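Trail Notes: The Burard Ridge Loop | Illis Walking Journal

Posted in: Day Hikes, Fitness, Route Reports

The Burard Ridge Loop is 9 miles in length and begins at the gravel lot on the north side of Tovar. Readers of this journal have asked on several occasions for a full report on the route, and a clear morning in January provided a suitable opportunity. I was joined by Omid Ebrahimi and Anastasia Christodoulou, both of whom had walked the eastern half before but had never completed the circuit.

We left the lot at 7:30 a.m. Parking is free, although the spaces nearest the trailhead are reserved for forestry vehicles until noon and should be left clear. There is a map board beside the gate. It still shows the old crossing at Protach Creek, which was closed after the footbridge was removed, and walkers should follow the yellow posts upstream to the new bridge.

The first mile is level and passes through mixed woodland. It is a good place to settle into a steady pace. Beyond the second gate the path turns uphill and remains steep until it reaches the shoulder of the ridge. Persons who are new to hill walking should expect this section to be the hardest of the day. We took 55 minutes from the gate to the shoulder, including one stop to adjust a boot that had begun to rub. Tape applied early is far more useful than a bandage applied later, and I would advise every walker to carry a small roll.

The ridge itself is open and exposed to wind from the west. On the morning of our visit the ground was frozen hard in the shaded places and soft everywhere else. Omid used trekking poles throughout. I used mine only on the descent, where the loose stone calls for some care – two of the switchbacks have washed out at the corner, and the drop on the outer side is considerable. Microspikes were in our packs and stayed there.

Lunch was taken in the shelter of the stone wall below the summit. The summit marker stands a short distance off the main path and is reached by a narrow spur to the left. Views extend over the Illis valley as far as the reservoir. Anastasia identified a pair of ravens and, further down, the tracks of a fox crossing the path in a patch of old snow.

With regard to fitness, I am frequently asked how best to prepare for a route of this kind. My own practice during the winter is modest. I walk for 60 minutes on four mornings of the week, wearing the pack I intend to carry, and I climb stairs on two evenings. Calf raises and slow step-downs are done at home. The step-downs have made the greatest difference to my knees, which used to complain for several days after any long descent. Those with an existing injury should of course take the advice of a physician before beginning.

Water should be carried from the start. The spring marked on older maps above Protach Creek was dry when we passed. I finished two quarts during the walk and would have been glad of a little more.

The descent on the southern side follows a forest road for most of its length. It is dull underfoot but kind to tired legs, and it may be walked side by side, which allowed for a long and pleasant discussion of sock brands. The road returns to Tovar behind the school, and the last half mile is on pavement. We reached the lot at 1:15 p.m.

Two corrections to earlier reports are also due. The bus from Illis now stops at the lower end of the village, at shelter 19, and the café by the church no longer opens before ten during the winter months.

The next report will cover the lower path along the reservoir, which is suitable for children and for dogs on a lead. Comments on the present route are welcome below – please state the month of your visit when reporting trail conditions.
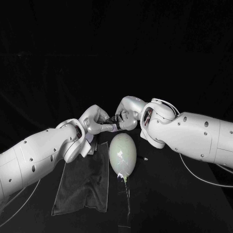 Two white robot arms over a dark tabletop.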